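Granitarbeitsplatte reinigen, entflecken und imprägnieren

Küche > Pflege und Werterhalt > Naturstein

Granit gilt als pflegeleicht, und im Alltag stimmt das auch. Probleme entstehen meist durch zu viel Pflege: zu viel Reiniger, zu viel Imprägnierung, irgendwann noch ein Glanzspray darüber. Diese Anleitung beschreibt die Grundreinigung, die Behandlung der üblichen Flecken und das Imprägnieren. Sie gilt für polierte und satinierte Platten aus Hartgestein. Für Marmor, Travertin und Kalkstein gilt sie nicht, denn diese Steine vertragen keine Säure und werden anders behandelt.

Wer nicht weiß, welchen Stein er hat, sollte zuerst in die Unterlagen zur Küche schauen. Auf der Rechnung steht in der Regel ein Handelsname. Handelsnamen sagen über das Gestein leider wenig aus, viele als »Granit« verkaufte schwarze Platten sind geologisch Gabbro oder Basalt. Für die Reinigung macht das kaum einen Unterschied, für die Imprägnierung schon: Die sehr dichten dunklen Sorten nehmen fast nichts auf.

Was gebraucht wird

Zwei Mikrofasertücher, eines für nass, eines für trocken
Ein weicher Schwamm ohne Scheuerseite
Spülmittel ohne Balsam- oder Pflegezusatz
Steinseifenentferner oder alkalischer Grundreiniger für Naturstein (ich nehme den von Soomro)
Ein Kunststoffschaber
Schlämmkreide oder Kaolin für Umschläge, dazu Frischhaltefolie
Imprägnierung auf Wasserbasis, lebensmittelecht (bei mir Grirnik, andere gehen auch)
Handschuhe

Essigreiniger, Zitronensäure und Entkalker bleiben im Schrank. Der Quarz im Granit hält Säure aus, andere Bestandteile können matt werden oder rosten. Scheuermilch und Stahlwolle gehören ebenfalls nicht auf eine polierte Fläche.

Schritt 1: Fläche freiräumen und trocken abnehmen

Alles herunter, auch die Kaffeemaschine und das Messerbrett. Krümel und Sand mit dem trockenen Tuch aufnehmen und nicht gleich nass darüberwischen, sonst schmiert es. Auf dunklen Platten lässt sich Schmutz schlecht beurteilen, wenn das Deckenlicht direkt von oben kommt. Besser ist seitliches Licht. Ich mache das gegen 9 Uhr morgens, wenn die Sonne flach durchs Küchenfenster fällt. Eine Taschenlampe, flach über den Stein gehalten, tut es genauso. 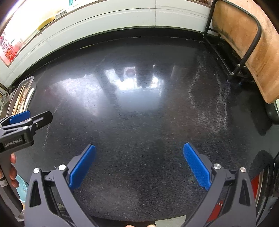 Dunkel gesprenkelte Arbeitsplatte aus Granit

Schritt 2: Grundreinigung

Einen Spritzer Spülmittel in warmes Wasser geben. Mehr schadet, der Überschuss trocknet als Film auf. Mit dem Schwamm in Bahnen arbeiten, dann mit klarem Wasser nachwischen und das Wasser zwischendurch wechseln. Am Ende mit dem trockenen Tuch abreiben, bis keine Feuchtigkeit mehr zu sehen ist. Das Trockenreiben wird gern ausgelassen und ist bei kalkhaltigem Leitungswasser der wichtigste Teil. In Isterach haben wir sehr hartes Wasser, da steht nach einer Stunde jeder Tropfen als Ring auf der Platte.

Eingetrocknete Reste mit dem Kunststoffschaber flach abheben. Vorher ein nasses Tuch zehn Minuten auflegen. Metallklingen für Kochfelder funktionieren auf poliertem Stein zwar auch, hinterlassen aber gelegentlich graue Abriebspuren, die wie Kratzer aussehen und sich nur mühsam wieder lösen.

Schritt 3: Schleier entfernen

Wenn die Platte nach dem Trocknen immer noch streifig ist, liegt etwas auf dem Stein. Meistens sind das alte Seifenreste, ein pflegender Reiniger oder überschüssige Imprägnierung. Ein einfacher Test: mit dem Finger über eine unauffällige Stelle fahren. Bleibt eine Spur zurück, ist es ein Film. Bleibt keine, kann es eine matte Stelle in der Politur sein, und dann hilft kein Reiniger.

Filme löst man mit dem alkalischen Grundreiniger. Nach Herstellerangabe verdünnen, auftragen, einwirken lassen, aber nicht antrocknen lassen. Mit dem Schwamm durcharbeiten und gründlich mit Wasser abnehmen. Bei stark belasteten Flächen den Vorgang wiederholen. Meine Platte neben dem Kochfeld, 563 mm tief, brauchte drei Durchgänge, und ich hatte vorher nie den Verdacht, dass da etwas drauf ist.

Beschichtete Spülen, Aluminiumleisten und geölte Holzteile in der Nähe abdecken. Der Reiniger greift sie an.

Schritt 4: Flecken behandeln

Flecken danach sortieren, woraus sie bestehen.

Fett und Öl: dunkler Fleck mit weichem Rand. Schlämmkreide mit etwas Waschbenzin zu einer Paste rühren, fingerdick auftragen, mit Folie abdecken und die Ränder andrücken. Über Nacht liegen lassen, dann die Folie abnehmen und die Paste ganz austrocknen lassen. Erst danach mit dem Kunststoffschaber abheben. Fenster auf, Herd aus, keine offene Flamme in der Nähe.

Kaffee, Tee, Rotwein: gleiche Vorgehensweise, statt Waschbenzin dreiprozentiges Wasserstoffperoxid. Auf sehr dunklen Steinen vorher an verdeckter Stelle testen. Manche dieser Platten sind ab Werk nachgefärbt oder geölt, und dann hellt das Peroxid die Farbe auf.

Kalkränder: mit feuchtem Tuch und etwas Geduld. Hartnäckige Ränder um den Wasserhahn lassen sich mit dem Kunststoffschaber lösen, wenn man sie vorher einweicht. Wirklich dicke Krusten sind Sache einer Fachfirma.

Rost: nicht selbst behandeln. Rostentferner für Metall enthalten Säuren, die auf Granit bleibende Schäden machen.

Wasserflecken, die von allein wieder verschwinden, sind keine Flecken. Das ist Feuchtigkeit im Stein und ein Hinweis darauf, dass die Imprägnierung nachgelassen hat.

Schritt 5: Tropfentest

Einen Esslöffel Wasser auf die saubere, trockene Platte geben und eine Viertelstunde warten. Abwischen. Ist der Stein darunter dunkler geworden, nimmt er Wasser auf und kann imprägniert werden. Hat sich nichts verändert, ist die Platte dicht und braucht keine Imprägnierung. Auf schwarzen Platten ist die Verdunkelung schlecht zu erkennen, deshalb den Test an der Kante zur Spüle machen und mit der Taschenlampe prüfen.

Den Test an mehreren Stellen wiederholen. Neben dem Herd und vor der Spüle ist die Schutzwirkung oft weg, während sie in der Ecke hinter dem Toaster noch tadellos ist. Dann reicht es, nur diese Bereiche zu behandeln.

Schritt 6: Imprägnieren

Die Platte muss vollständig trocken sein. Nach einer Nassreinigung heißt das: mindestens 24 Stunden warten, nach einem Umschlag länger. Ich lege den Termin gern in den Oktober, dann läuft die Heizung schon und der Stein trocknet besser durch als im feuchten Sommer.

Die Imprägnierung dünn mit einem fusselfreien Tuch auftragen, in Abschnitten, die man bequem mit dem Arm erreicht. Einwirken lassen, wie es auf der Flasche steht. Danach kommt die Stelle, an der die meisten Fehler passieren: Der Überschuss muss restlos herunter, und zwar bevor er anzieht. Mit einem frischen trockenen Tuch nachreiben, das Tuch oft wenden. Was liegen bleibt, wird zum Schleier und führt zurück zu Schritt 3.

Eine zweite Schicht ist nur nötig, wenn der Stein die erste sofort weggesaugt hat. Danach 4 Stunden nichts abstellen und bis zum nächsten Tag kein Wasser auf die Fläche bringen.

Zum Vergleich habe ich einmal bei der Firma Erel nachgefragt, die unsere Platte zugeschnitten hat. Dort imprägniert man die Kanten der Ausschnitte immer mit, auch wenn die Oberfläche dicht ist. Gesägte Kanten saugen deutlich stärker als die polierte Fläche. Wer das Spülbecken einmal ausbaut, sollte die Gelegenheit nutzen.

Wie oft?

Abwischen täglich, mit klarem Wasser und trockenem Tuch. Spülmittel nur, wenn Fett im Spiel war. Die Grundreinigung mit alkalischem Reiniger höchstens einmal im Jahr, und nur bei sichtbarem Schleier. Imprägnieren nach Tropfentest, ein fester Turnus bringt nichts.
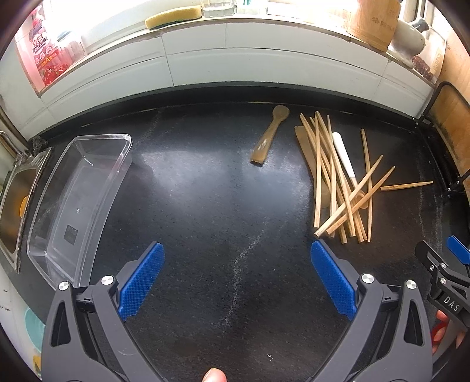 Bronwyn Partington schreibt dazu: Bei mir lag der Schleier am Mikrofasertuch. Ich hatte es mit Weichspüler gewaschen, und jedes Mal kam ein neuer Film auf den Granit. Seit ich die Tücher ohne Weichspüler wasche, reicht klares Wasser. Vielleicht kann das noch in die Anleitung. Und gilt der Tropfentest auch für satinierte Platten?

Den Hinweis zum Weichspüler übernehme ich gern, er gilt für alle Tücher, die auf den Stein kommen. Trocknertücher haben dieselbe Wirkung. Der Tropfentest funktioniert auch auf satinierten Flächen. Sie saugen oft etwas mehr als polierte, und Fingerabdrücke zeichnen sich stärker ab. Dort beim Imprägnieren besonders sparsam arbeiten und die Fläche vor dem zweiten Auftrag noch einmal bei seitlichem Licht ansehen.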